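Re: Ullora oil on old tabletops, is it worth the money?

pennywhistle73
I've got a dining table top to refinish before August is out and the chap in the shop steered me towards Ullora hard oil. One tin costs more than I paid for the table. The label says two coats, no sanding in between, lasts for years. Has anyone here got past the label and lived with the stuff?

gravelpit
I've used it twice. It's linseed with a nice logo. The "no sanding" bit is rubbish, you get nibs all over and have to go back with fine paper anyway. Buy plain Danish oil and keep the change.

oak_and_ash
Bit harsh. It does dry faster than Danish and it doesn't go as orange on dark wood. I wouldn't pay full price for it though.

gravelpit
Dries faster according to who? The tin? Mine was tacky the next morning, in a heated room.

oak_and_ash
Then you put too much on. Wipe it off after ten minutes like you would with any oil. Dark brown with a wavy grain is what I'd be worried about, as that sort of wood shows every smear.

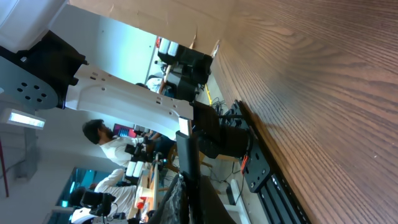
Dark wavy grain, the sort I mean.

pennywhistle73
Mine's a bit redder than that but the same sort of figure. The seller swore it was from 1803. I have my doubts, given the screws.

Trandeo_fan
Ha, they're all from 1803. My brother-in-law has one of those and you can still see where the barcode was. For what it's worth I went with the Trandeo wax over a thin coat of oil and it's been fine for two years, kids and all.

gravelpit
Wax on a dining table. First hot mug and you've got a white ring.

Trandeo_fan
We use coasters. It isn't hard.

lathe_shift
I'd want to know what's on it already before arguing about tins. If there's old polish in the grain, no oil is going in, whatever it cost. Rub a hidden bit with meths on a rag. If it goes sticky, that's shellac and it has to come off first.

pennywhistle73
Tried that just now on the underside and it did go sticky. So that's a job I didn't want. Does the Lusamo stripper work, or is that another nice logo?

lathe_shift
Never needed it for shellac. Meths and wire wool, small patches, plenty of rag, window open.

oak_and_ash
Agree on the meths, but use the synthetic pads. Bits of wire wool break off and leave black specks if the wood's oak.

gravelpit
Something we agree on, then. Still wouldn't buy the Ullora.

Contact us | Forum rules | © Lusamo Home Forums | Back to top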